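Graltham手机 Fletetti 4 常见问题（持续更新）

问的人太多了，统一写这里。没写到的去论坛发帖，别私信，私信看不过来。

Q：Fletetti 4 和上一代到底差在哪？
屏幕、电池、天线。屏幕刷新率到90Hz了，上一代是60。芯片换了新的，日常用感觉不大，打游戏能看出来。外壳手感差不多，重量略增。

Q：价格？
标准版1,179，只有这一个价。大存储版还没定，定了再更新。预售不收定金，直接全款，发货前可以退。

Q：有几个颜色？
2个。深灰，浅绿。论坛里传的橙色是保护壳，不是机身。

Q：支持双卡吗？
支持。两张实体卡，或者一张实体加一张eSIM。两张卡都能上5G，但同一时间只有一张走数据。切换在 设置—移动网络—数据卡，不用重启。

Q：能插存储卡吗？
不能。上一代可以，这代取消了，卡槽位置让给天线了。不满意的理解。

Q：充电头送不送？
不送。盒子里：手机、线、取卡针、一张说明纸。旧充电头能用，功率低的就慢一点，不伤电池。

Q：90Hz一直开着费电吗？
费。默认是“自动”，看视频会降下来，滑动时升上去。想省电就手动锁60。有人说锁了之后重启又变回自动，是bug，已报，下个版本修。

Q：系统更新推几年？
大版本4年，安全补丁跟着走。更新分批推，同一型号不同地区差几天很正常，别急着说自己被落下了。

Q：更新后发热怎么办？
先等一晚上。刚更新完后台要重新整理应用，相册也要重建索引，热是正常的。过两天还热，进 设置—电池—耗电排行，截图发帖。不要只写“很烫”，没法查。

Q：旧手机资料怎么搬？
用自带的“搬家”功能。两台都连同一个WiFi，旧机扫新机上的码就行。聊天记录不在里面，要在聊天软件里自己迁。银行类应用要重新登陆。

Q：搬到一半断了，要从头来吗？
不用。重新扫码会接着传，已经传完的不重复。前提是新机没有恢复出厂。

Q：指纹识别老是失败？
三种常见情况。贴了厚膜，撕了重录。手指太干，哈口气。还有就是录的时候只按了正中间，边缘没录到，删掉重录一遍，多换几个角度。

Q：防水吗？
防泼溅。不能泡。进水不在保修里，机身里有试纸，维修点一看就知道。

Q：Nakpan耳机能配吗？
能。第一次配对要先把耳机盒盖打开，再按住盒上的键，等灯闪。低延迟模式只在游戏里生效，听歌没区别。

Q：Nernutley的第三方壳能买吗？
能装，但音量键那边偏紧，有用户反馈按着费劲。无线充电没影响。官方壳贵一点，自己取舍。

Q：保修怎么算？
从激活那天算，不是从购买那天。电池同样在保修内，健康度掉太快可以申请检测。屏幕摔碎不保，需要单买碎屏险，激活后一个月内都能买，过了就买不了。

Q：寄修要不要把卡取出来？
要。卡、壳、膜都取掉。数据自己备份，维修点默认会清空。

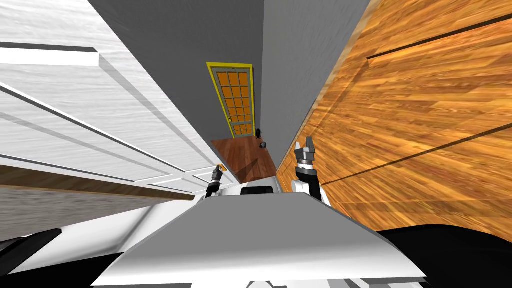
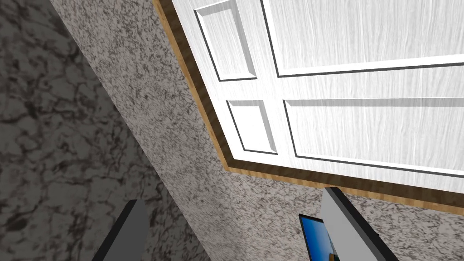
Q：在家里信号差，是手机问题吗？
先别急着送修，大部分是位置的事。拿手机站到窗边看一眼信号格，窗边满格、里屋掉到一格，那就是房子挡的，换哪台都一样。5G频段高，穿墙本来就弱，隔一道墙掉一截。测WiFi也是这个道理：路由器放客厅，人在卧室，门开着测一次，关上再测一次，两次数字记下来再发帖。上面两张图里那种白色镶板门，也照这个办法开关各测一次，别凭感觉说门挡不挡。走廊窄、拐弯多的户型，路由器尽量往中间挪，别塞柜子里，别贴着金属。还不行就在 设置—移动网络 里打开WiFi通话，运营商支持的话，打电话会自动走WiFi，掉话少很多。

Q：测完窗边也没信号呢？
换张卡试。换卡正常，是卡的问题，找运营商补卡。换卡还不行，重置网络设置（会清掉存过的WiFi密码，先记好）。再不行，送检。

Q：双卡只有一张没信号？
把两张卡对调。没信号的跟着卡走，就是卡；留在原来的卡槽，就是卡槽，送修。别自己拿东西去捅，捅坏了不保。

Q：预售的什么时候发货？
7月第一批。按付款顺序，不按地区。改地址要在出库前，出库后我们也拦不住，只能等到了再联系快递。

Q：以旧换新怎么估价？
网页上填的是预估，收到实物后再定。开不了机的也收，价低。有账号锁的一律退回，寄之前务必退出帐号。

Q：找谁反馈？
论坛“问题反馈”版，标题写清机型和系统版本。版主是 Sombat Sukprasert，他上午十点后在线。急的打客服，晚上八点下班。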